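About Drondbridge

Drondbridge supplies and commissions shelf-handling robots for small shops, school stores and stockrooms. We work from a single site in Flarkport, where the software is written and the training rooms are kept. Our main product is Addo, a service package that covers the robot, its teaching and its upkeep. Hamus is the control software that runs the arms and hands.

What Addo does

Addo is set up for light goods carried in a hand basket. The left hand keeps hold of the basket while the right hand works at the shelf. Splitting the job in this way means the robot needs no trolley or fixed table, and it can work in aisles laid out for people. Soft and rounded items are handled by fingers and thumb together, with grip limits set for each type of item in Hamus.
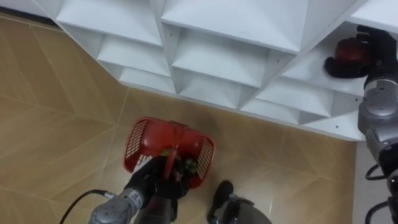
One stockroom manager wrote to us that the basket was what settled the matter, as her staff already used baskets and she had no wish to buy special bins. She also asked for slower arm movement near the lowest shelves, and a speed setting for each row is now part of the standard package.

How we teach it

Each task is taught by demonstration. An operator guides the arms through the job, and Hamus records joint positions along with the view from the head camera. A new task normally starts with 200 demonstrations. Further sets are added where the basket angle or the height of the shelf changes. The current task library holds 706 recorded runs for open shelving — closed cabinets and drawers are kept in a separate library and are quoted separately.

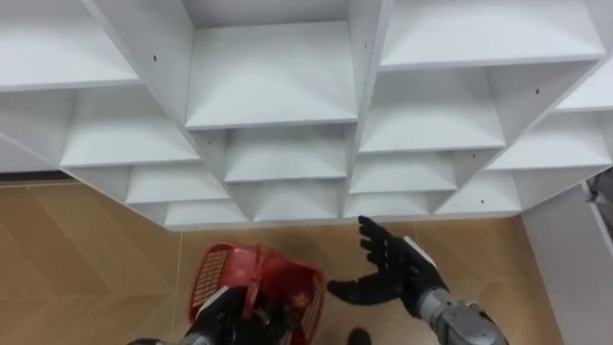
Basket in the left hand, right hand open towards the shelving.

Site survey and fitting

Before an order is accepted we measure the shelving, the floor and the width of the aisle. Plain white units are common and can be hard for a camera to read, so the survey includes a lighting check along each row. We also record the depth of every compartment size. Fitting takes 2 working days on most sites, including staff training. Customers keep their existing shelves wherever the survey allows it. 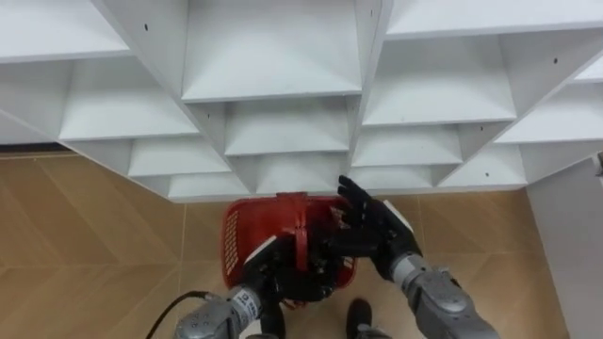 Support and contact

Addo is in use at 51 sites. Every contract includes remote support, spare fingers and cables, and a yearly inspection of both arms. Hamus updates are released each November and are installed outside opening hours. Requests for a survey should go to the Flarkport office, with a floor plan and the outer dimensions of the shelving.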